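Grestdale Games Table News, 8/24/25

The Paper Board Swap Is Back, and This Time There Is Room to Spread Out

Well, summer has nearly slipped away from us, and if you are anything like me you have a drawer somewhere that is full of the things you meant to play and never did. Mine has two decks of cards with a rubber band around them, a bag of dice, and a stack of paper race games I printed back in the spring when it rained so much. I pulled them all out last weekend, thinking I would tidy up, and of course I ended up sitting on the floor reading the squares on every single one (go back three, miss a turn, you know how they go) and did no tidying at all.

So it is a happy thing to tell you that the paper board swap is coming back in September. If you missed the last one, the idea is as simple as can be. You bring a board game you made or printed on paper, you put it out for people to try, and you go home with somebody else's. We had 50 boards on the tables last time, and I still think about the one with the river that doubled back on itself – my niece and I played it four times before supper.

A word about the kind of game we like best. Track games are the heart of the swap, the old sort with a winding path of numbered squares and a start and a finish, and the reason is mostly that anyone can sit down and join in. A five-year-old can play one, and so can a grandfather who has left his glasses at home, as long as you print the numbers nice and dark. Black outlines on plain white paper do very well. You can color them in if you want to, and plenty of you do, but a plain one is every bit as welcome and a good deal kinder to the printer.

We will be using light-colored tabletops again, with white cloth hung behind. I know a few of you asked for the patterned tablecloths, and I do love them, but a pale table is restful on the eyes and it lets the boards do the talking.
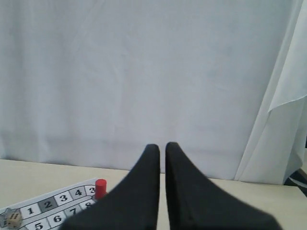

Getting Your Board Ready

Please print on the heaviest paper your printer will take without complaining. Thin paper curls, and once the corners come up the game pieces start to wander, and then you have an argument on your hands. If your board has been folded, put it under some big books for a night or two before you come. I use the atlas and both volumes of the Wovach garden guide, which are good for very little else these days.

Number every square, even the ones with writing in them. Last time we had a lovely board that skipped from 31 to 33, and the poor thing caused more debate than anything else that afternoon. Write your rules on a separate half sheet and keep them short, and tuck a few buttons or beans in an envelope if you can spare them, so there is something to move along the track.

Where to Bring Them

Drop-off is at the Szekeres Reading Room, at the long counter just past the coat hooks. Put your board in a flat folder with the name of the game on the front. We can take 20 more folders before the shelf is full, so do come soon if you would like yours out on the first day. After that we will start a second shelf, and it will all work out, it just takes us a little longer to sort.

The Proltance print shop has kindly offered to run off extra copies of the favorites at cost, and I will have a sign-up sheet next to the folders. Please write clearly on it! I spent a whole evening this spring trying to work out whether somebody wanted one copy of Goose Pond or seven.

Cookies and lemonade as usual, on the side table and well away from the paper, please.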